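3rd March

I woke up before the alarm and could not sleep again, so I came early to Drernstead. The bus from Drestdale was almost empty. It cost me 2 coins less than in October, and I still do not understand the new ticket zones. I must ask somebody, but every time I forget when I get off.

The whole morning went to the long table. We eat there, we wrap things there, we leave our keys there, and by the end of the week you cannot find a free corner. I started with the paper: old menus from Gounder, a receipt for 935 which belongs in the folder, and the booklet of the Clundo kettle in every language except mine. Then the cups. I washed 13 of them and left them upside down on a towel.

After this, the snacks. I have a weakness for salty things and I am not proud of it. When I work with my hands I want something crunchy near me, and then the bag stays on the table until evening. My mother always folded an empty bag in a narrow strip and tied it in a knot, so it took no place in the bin. I tried to do the same today with one from the drawer, but it opened again slowly, with that noise. I need more practice - or thicker fingers.
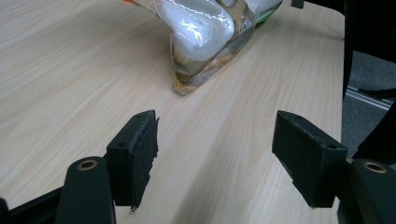 Drernstead Shared Workroom - Kitchen and Tables Team

The light wood looks nice under a shiny bag, I must say, even when the bag is all crumpled. I like the pointed little teeth on the sealed edge. As a child I ran my nail along them until my grandmother told me to stop.

Lunch was soup and the heel of the bread. In the afternoon I wiped the table with warm water and a drop of vinegar, always along the grain. It took me 47 minutes with the chairs included. One chair has a loose leg again, the same one I glued before the winter.

Tomorrow I want to buy a box with a lid for the snacks, and a sponge. My back hurts a little. I will go to bed early and read two pages, maybe three.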